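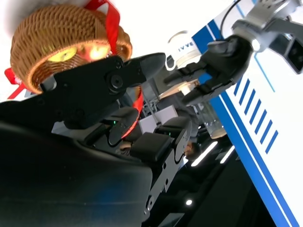
Figure 3. Round woven basket with coiled base and red ribbon; light passes through gaps in the weave.

Home Issues Articles Authors Search

3.2 Basket construction and light transmission

The baskets in the Ondham set fall into two constructions. In the first, the base is coiled, with the weave laid in concentric rings that begin at the center and widen toward the wall. In the second, the base is built on crossed stakes, and the weaver is worked over and under them in pairs. Figure 3 shows a basket of the coiled kind, in tan and golden-brown rattan weave, seen from below. Red ribbon is present at three places on the piece.

Of the 60 baskets examined, 38 have coiled bases. The remaining pieces have crossed-stake bases and are treated separately in Section 3.4, where the wall and not the base is the main source of variation.

Openness of the weave was recorded by a simple light test. Each basket was held between the observer and a warm lamp, and the base was inspected from the outside. Where light reached the observer directly, the location was marked on a ring chart. The chart divides the base into an inner zone, a middle zone, and an outer zone of equal radial width. No attempt was made to measure the brightness of the transmitted light, which depends on the lamp as much as on the basket.

In Figure 3 the light shows as yellow-orange patches near the middle. This is a common pattern for coiled bases. The first rings of a coil have to be turned on a very small radius, and rattan of ordinary thickness resists the bend. Small openings are left between neighboring turns. Farther out the radius is larger, the turns lie closer together, and the gaps narrow. In 29 of the coiled baskets, more marks fell in the inner zone than in the other two zones combined.

Openings at the center should not be read as damage without other evidence. The Lambert checklist, which was used for the first round of grading, treats any visible light in the base as a fault. Under that rule a tightly made basket can receive the same grade as one with broken strands. We therefore graded the base twice - once by the checklist as written, and once with the inner zone left out. The second grading agreed more closely with the results of the hand-pressure test in Section 3.3.

3.2.1 Ribbon and other additions

Ribbon, cord, and cloth trim were recorded apart from the weave. Trim can cover a gap, and a band passed beneath a basket may hide part of the outer rings from view. Where trim could be moved aside without untying it, the base was charted in full. Where it could not, the covered part was left blank on the chart and excluded from the zone counts.

Lettered ribbon was logged as such, but the wording was not used for dating. Trim is easily replaced, and its age says little about the age of the basket. One piece from the Liscombe group is listed in the lender's register under 1797, and its present ribbon is plainly machine-made. The register entry gives no base type, so the date was not used in the comparison.

3.2.2 Limits of the method

The light test favors openings that run straight through the weave. A gap that turns between two layers passes little light and is likely to be missed. The viewing angle also matters: a small tilt can close one opening and reveal another. Each base was viewed square on and then at an angle, and a mark was kept if the opening was visible in either position. Repeat charts made in May differed mainly in the outer zone, where the base curves up into the wall.

Related articles

Crossed-Stake Bases in the Ondham Set
Grading Household Basketry: The Lambert Checklist Revisited
Trim, Ribbon, and Replacement in the Liscombe Group
Storage Conditions for Rattan at the Vunder Store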